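Wrist camera grasp detector loses cutlery on a shiny worktop
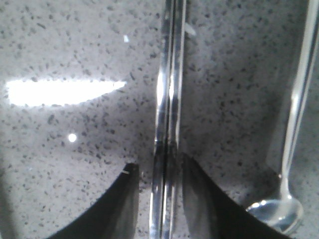
Asked in Perception and Grasping, 3 answers, viewed 1294 times

I have a parallel gripper with a small colour camera at the wrist, and I'm trying to get it to pick up cutlery from a speckled grey worktop. Planning is done in Lirnine and the grasp detector is the stock one from Udov, retrained on 244 of my own images. Plastic cups and wooden spoons are fine. Stainless steel is where it goes wrong.

Two separate problems, I think:

1. The detector puts grasp boxes on the glare. A long bright reflection on the worktop scores higher than the handle next to it. Small round highlights get picked as well, though less often.

2. When it does find a handle, the angle jumps from one cycle to the next while the arm is coming down. The planner follows each new angle, so the wrist twitches and the fingers end up off to one side. If there are two pieces lying close to parallel it sometimes swaps from one to the other halfway.

Out of the last 46 tries on steel I got 12 clean picks. I have tried lowering the exposure, which helped a bit with the first problem but made the dark parts of the handles vanish. I have also tried raising the confidence threshold and then it finds nothing at all.

Is this a training data problem or should I be doing something different in the control loop? I'd like to keep the lighting as it is if possible, as the arm has to work in an ordinary kitchen in the end.

vodmont_user

Answer 1 (accepted)

It's both, but fix the loop first as it's cheaper.

You are running the detector on every cycle and treating each result as new. Don't. Run it from the pre-grasp height, choose one target, and from then on only track that target. Any detection that isn't near where the last one was should be thrown away. In Lirnine you can do this by setting the goal source to "held" once the approach starts and sending small corrections to it, instead of replacing the goal each time.

For the angle, remember that a handle looks the same turned by half a turn. If you average raw angles you'll get nonsense whenever they wrap. Double the angle, average the sine and cosine, then halve the result. I'd bet a fair part of your twitching is this.

For the glare, use the fact that the camera moves. A highlight on a flat shiny surface doesn't stay at a fixed point on the worktop when the camera moves sideways. A handle does. Take one image, shift the wrist a few centimetres, take another, and project both onto the worktop plane using the arm's own pose. Keep the boxes that land in the same place in both. You need a decent hand-eye calibration or it will reject the real ones too, so check that before you blame anything else.

The highlights on the handle itself will slide too, so match on the box or the outline and leave individual bright pixels out of it.

After that, look at the data. 244 images is not a lot, and if most of them are cups and wood then the network has hardly seen polished metal. Add some pictures of the bare worktop with glare and no objects, labelled as empty.

Evaristo Sartori

Comment from vodmont_user: The doubled angle thing was it for the twitching, thanks. I was taking a plain mean over five cycles. Two-view check is next - my calibration is from March and I've had the camera off since then, so I'll redo that first.

Answer 2

You could put a polarising filter on the lens. We did that on a Van Damme cell and it cut the worktop glare down a lot. It won't do much for reflections off the metal, and you lose light, so exposure goes up. Depends how dark your kitchen is.

Answer 3

Have you tried a depth camera? I had the same with forks and switched and it was better.

Comment from Evaristo Sartori: Depends on the camera. The ones I've used leave holes in the depth image right where the polished metal is, and a thin handle flat on the surface barely shows up over the noise. Worth borrowing one before buying.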